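Put the frame checks before the training run

Posted 5 July 2024 by Adeel Rizvi

Most of the money in our field goes into the policy, the part that looks at camera input and decides where the arms go. I think too little goes into the dull code that sits in front of it. By that I mean the scripts that line up clocks, drop bad frames and reject a recording before anyone trains on it.

In June we had a two-arm policy at Temerby that kept closing early on one side. Nighat Malik spent nearly 23 hours on the planner, and I spent about as long blaming the network. The fault was in the logs. The left gripper stream lagged the head camera by 38 milliseconds in 19 of our recordings, and the loader had been pairing them as if they matched.

A basket, a table and a gripper in each hand.

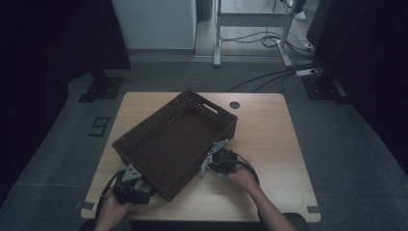
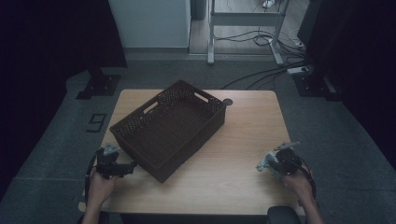 A task with two hands is hard on timing. If one side is late by a frame or two, the data says the hands moved in turn when they moved together. The policy learns that, and no change to the loss will take it out again.

Nighat wrote a checker called Branow in 2 days. It reads each recording as it is saved, compares gripper motion with image motion, and refuses the file if they disagree. It is short and boring, and I would keep it over any model change we made this year.

The usual objection is that large data sets wash out small errors. Random errors, maybe. A fixed lag points the same way every time -- more data only makes the policy surer of it.

So my view is simple. Give the checker an owner, give it tests, and let it block a training run. We do this for control code already. The loader should get the same treatment.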